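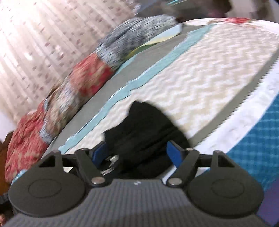 The gripper open over a soft black item on a quilted bedspread.

Utance Hand Gripper review: three weeks of bedroom jobs

Most of the hand-held grippers I have used for collecting demonstrations were built for tabletops. You stand at a bench, pick up a cup, put it in a bowl and do it again. The Utance is sold for work around the house, so I used it for our cloth set, where the jobs are picking up, folding, moving and bagging soft things on beds and couches.

I recorded 747 demonstrations with it over three weeks in June. Of those, 33 were thrown out in checking. That is a better rate than I had with the Flisness unit I used last year, on much the same kind of work.

Build

The body is a dark grey housing with fine grooves across it. Black linkage arms run up each side, and the pivot pins are silver and easy to get at. The blue inner tips do the gripping. I like the colour. When I scrub through footage of dark clothing, I can find the tips straight away, even when the rest of the mechanism blends in with the fabric.

The two big round black pads are the part people ask about. They take up a fair bit of the lower view, one on each side. On a bench this didn't bother me. On a bed, where you are reaching down and across, they hide whatever is near the bottom corners. I learned to approach an item straight on and keep it between the tips.

The screws and washers near the base of the tips are exposed. Loose threads caught on them three times, and once I had to stop and cut a thread free. A small cover would fix it.

Handling

It is comfortable for short sessions. After an hour of reaching over a mattress my wrist was sore, and I started taking a break every half hour. The trigger has a long pull with no click at the end, so you get a smooth close and can hold the jaws partly shut. For cloth that matters a lot. A crumpled item needs a shallow pinch on a fold, and if the jaws snap shut you get the bedspread as well.

Quilted covers were the hardest surface. The raised texture lifts into the jaws if you press down. Smooth sheets were easier, but items slid away from the tips instead.

Footage

The wide view bends straight lines near the edges, which our training code already corrects for. Blur is the bigger problem. If you swing the tool quickly toward a bed, the pillows and the pattern on the bedspread smear, while the gripper itself stays fairly sharp. Bright curtains behind the work wash out too. I slowed my approach and most of the later recordings were cleaner.

Software

Recordings go into Lukumay, the desktop program that comes with it. Import is quick. Labelling is slow – there is no way to tag a batch, so every clip gets its task name by hand. I ended up exporting everything and sorting it in Grundwood, which reads the files without complaint.

Battery life was fine. I charged it overnight and never ran out.

Who it suits

If your examples are mainly cloth and bedding, I would buy this one. For small hard parts on a bench, the Flisness is lighter and gives a clearer view of the corners.

Score: 3.5 out of 5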